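4. Turnover labour in small self-catering units

4.1 Setting and data

The second part of the study concerns the time spent preparing self-catering units between one party of guests and the next. Earlier work on small accommodation has mostly dealt with price, occupancy and the text of guest reviews. The work done between check-out and check-in has had less attention, in part for want of records. Owners who clean their own units seldom write down when they start and finish, and agencies that hire cleaners tend to pay by the unit, so that the hours are not logged either.

Our records come from two letting agencies, Sukton and Skomesa, which between them managed 40 units in and near Karnton during the study period. Both agencies had asked their cleaners to enter a start and finish time for each visit, at first in a paper book kept in the unit and later by telephone. After removing visits with a missing time, and visits that were logged as repairs, we kept 1539 turnovers. All units had their own entrance and kitchen. None offered breakfast or daily service, and linen was supplied by the agency in every case.

The two agencies differ in how the work is shared out. Sukton gives each cleaner a fixed set of units and leaves the order of tasks to the cleaner. Skomesa sends pairs, with one person on the kitchen and bathroom and the other on the sleeping and living areas. We therefore report all times as person-minutes, so that a pair working for half an hour counts the same as one cleaner working for an hour.

4.2 Division of tasks

Start and finish times give the length of a visit but say nothing about what was done in it. To split the visits by task, the second author (Lanz) accompanied cleaners on 15 turnovers and noted the task in hand at the start of each minute. Tasks were placed under five headings: beds and linen, bathroom, kitchen, floors and surfaces, and other. The last heading covers meter readings, refuse, lost property and the checking of keys. Walking between rooms was given to the task that followed it.
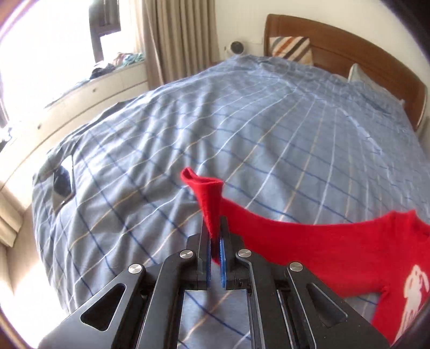
Figure 3. Bed surface with hand-held parallel gripper; blue grip pads on the inner faces of the fingers.

Beds and linen took the largest share of observed time, followed by the bathroom. The kitchen share varied most from visit to visit. In units where the party had cooked little, the kitchen could be finished while the first load of towels was being sorted; in others it took longer than all the bedrooms together. We found no simple marker in the booking record that would predict this. Party size was a weak guide, and length of stay was weaker still once a stay had passed three nights.

The heading "other" was small in nearly all visits but not evenly spread. Two units with coin meters, and one with a shared refuse store some distance from the door, made up most of it. These tasks do not appear in either agency's written list and were not allowed for in the rate paid.

4.3 Model of visit length

We modelled the length of each visit in person-minutes as a linear function of the number of beds made up, the number of bathrooms, the floor area, the length of the stay just ended and the agency. A separate intercept was fitted for each unit. Units differ in ways that the listing does not record, such as steep stairs, the position of the linen cupboard or the distance from the nearest parking space, and without this term those differences would be taken up by floor area.

The number of beds made up had the largest effect and was also the most stable when single units were left out of the fit. The type of bed mattered as well. A sofa bed in the living area added more time than a fixed double, although it carries the same amount of linen. The frame has to be folded out and the seat cushions stored, and on departure the whole sequence is reversed. Bunk beds behaved in the same way. Listings that give only the number of guests a unit can sleep thus hide a good part of the labour, as two units that both sleep six may hold three fixed doubles in one case and a double, a bunk and a sofa bed in the other.

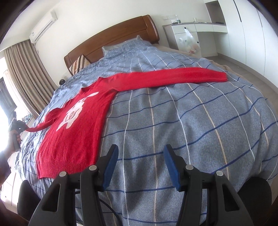 Floor area had little effect of its own once beds and bathrooms were in the model. This agrees with the cleaners' own account: they described large living rooms as quick and small, crowded ones as slow. The effect of stay length was positive but flattened early. Agency had no clear effect after the conversion to person-minutes, so that the pair system used by Skomesa shortens the clock time of a visit without changing the amount of work in it.

4.4 Same-day arrivals

A turnover was classed as same-day when the next party was due on the day of departure. Visits of this kind were shorter than visits to the same unit with a free night to follow. The difference remained after adjusting for the variables in Section 4.3. Two readings are open to us. Cleaners may work faster when the arrival time is fixed, or they may put off tasks that a guest is unlikely to notice, such as cleaning behind the cooker or turning the mattress, until a visit with more slack.

The visit books give some support to the second reading. In 13 units the cleaners had kept a list of tasks carried over, and the entries cluster on same-day turnovers. Most were cleared within two further visits. In the weeks of heaviest booking some were carried until November, when both agencies close part of their stock for maintenance. A unit can therefore appear cheap to service in high season while work builds up that will be charged to another month.

This has a bearing on how turnover costs are estimated from short samples. An owner who times a few visits in summer will tend to set the cleaning charge too low. An owner who does so in the closed season will err the other way.

4.5 Limits of the data

Start and finish times were entered by the cleaners themselves. A comparison with the 15 accompanied visits showed close agreement on finish times and a slight lateness in start times, which we put down to unloading. We have not corrected for it. Laundry is washed off site by both agencies and is absent from all figures given here; for owners who wash at home the totals would be higher.

The task shares in Section 4.2 rest on a small number of visits, and the presence of an observer may have altered the order of work. The coding was checked by the first author (Tanner), who recoded the written notes for each visit without sight of the original codes. Disagreements were mostly between "floors and surfaces" and "other", and were settled by discussion.

Section 5 uses the fitted times to compare the cleaning charge shown to guests with the cost of the visit at the rates the two agencies paid.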